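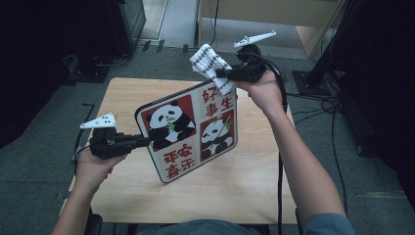
Rhonda Wong read the old version of this page and told me it took four paragraphs to find out what we teach, and could I please put it in the first line this time. So, first line (nearly): Hilora is a handwriting school for grown-ups. Cursive, print, left-handed, right-handed, shaky, rushed, never-learned-it-properly, all of it.

Hi! I'm Chutima Sangkhawat and I started Hilora at my own dining table with a stack of lined paper and two students, both of them my neighbors. I'd been a third grade teacher for a long time, and parents kept coming up to me at conferences to say that their own writing was worse than their kid's. After a while I stopped laughing along and started asking if they wanted to do something about it. Quite a few did!

We're on the second floor over the shoe repair place on Marulanda Street. The door sticks in humid weather, so give it a good shove. We've now taught 653 people, from a high school senior who wanted to sign her college forms without feeling silly to a retired bus driver who wrote his wife a birthday letter on the last night of class and wouldn't let any of us see it (fair enough).

What we do

The main class is called Plain Hand and it runs for ten weeks, one evening a week. You learn one set of lowercase shapes and stick with them. We don't do fancy. I love calligraphy and I own far too many nibs, but this class is about grocery lists, sympathy cards, the notes you take in a meeting and then can't read on Thursday. We spend the whole first evening on how you sit and how you hold the pen, and people groan about it every time, and then by week three they've stopped rubbing their wrists.

The other class is Left Side, which is for lefties only and is taught by Boonsong Sriwong. He smudged his way through twelve years of school with a teacher who kept turning his paper the wrong way, and he has opinions about paper angle that could fill a whole evening - they usually do. If you're a lefty, take his class and not mine. I can show you the letters but I can't feel what you're feeling when you push the pen instead of pulling it.

Groups are small. We cap them at 20 and most run well under that. There's one-on-one time too, mostly for folks coming back to writing after an injury. Please talk to your doctor or therapist first, and bring whatever they've given you. We're teachers and we'll work alongside their plan.
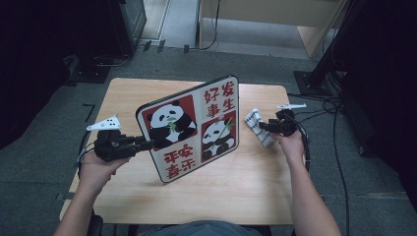 The panda board, tilted up on the table.

What it costs and what you bring

You bring yourself and a pen you already like. We supply the paper, and there's a drawer of pens to try if yours turns out to be the problem (cheap ballpoints make you press too hard, and pressing too hard makes everything else worse). Fees are on the schedule page. If the fee is a stretch, write to me. We keep a few places at half price every term and I don't ask for paperwork.

Miss a week? Come to the other group that week, or ask for the sheets. I'd rather you came late and flustered than skipped.

The letter swap

This one started as a homework assignment and got away from us. Anyone who has finished a class can put their name in, and once a month you're matched with another former student and you write each other a real letter, with a stamp and everything. Abdelghani Helmy keeps the list, and he tells me 1,774 letters have gone through it so far. Some pairs write once and that's plenty. One pair has been at it since the very first round and now they swap tomato seeds in the same envelopes.

If you'd like to join, finish a class first, then drop a card in the mail slot with your address on it. Handwritten, please!

Things people ask me

Is it too late to change? No. It's slow, though. Ten minutes a day does far more than an hour on the weekend, and your writing will look worse around week four before it settles down.

Do you teach kids? We don't, sorry. I did that for years and loved it, and now I like an evening class where everyone can reach the coat hooks.

Will I lose my own style? I hope not. By the last week no two people in the room write the same g.

The next Plain Hand and Left Side groups both start in March. Sign-up is open now on the schedule page, or you can come by any weekday evening and knock loudly.

Page last updated December 14, 2025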